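Stop Selling Me a Dryer

Monday, May 7, 2018

Our building in Navarro took the clotheslines off the back court in April. The notice said they were unsightly. There were six lines, shared by everyone on the stairs, and I had used them for years without hearing a complaint. In their place we have two coin dryers in the basement and a sign with the price.

I think this was a mistake, and I think a lot of buildings are making it.

The case for the dryers is that they are quick. That is true if one is free. On Saturday morning both are taken by nine, and the people waiting stand in a hallway with no chairs. A line has room for several households at once and you can go back upstairs and do something else.

Then there is the cost. I wrote down what I spent on the dryers for 30 days and got to almost 213 quarters. The lines cost me nothing. I could buy my own machine, and the Prokska showroom would be glad to help, but my kitchen has no place for it and the wiring is old. Plenty of my neighbors are in the same spot.

Dryers are also hard on clothes. My work shirts fray at the collar sooner, and I have shrunk two sweaters I liked. The lint in the trap is made of somebody's towels.
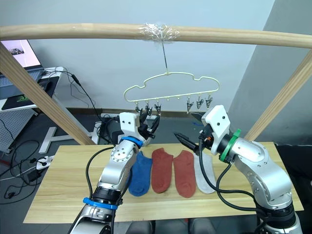
Small things are the real trouble once the lines are gone. A sheet can go over a door, but socks and dishcloths need something to hold them. A clip hanger does that job well. The pale yellow-green one in the photo has six little metal clips along its lower bar, and its hook stem is taped to a wooden beam. A rail over a bathtub would serve as well. It takes up no floor and it needs no outlet.

I still don't think people should have to fit their wash into the bathroom when there is a sunny court behind the building. Damp rooms grow mold, and the owners will be paying for that before long. The posts are still standing out back. Putting up new rope would take an afternoon. If the view bothers someone on the street side, plant a hedge.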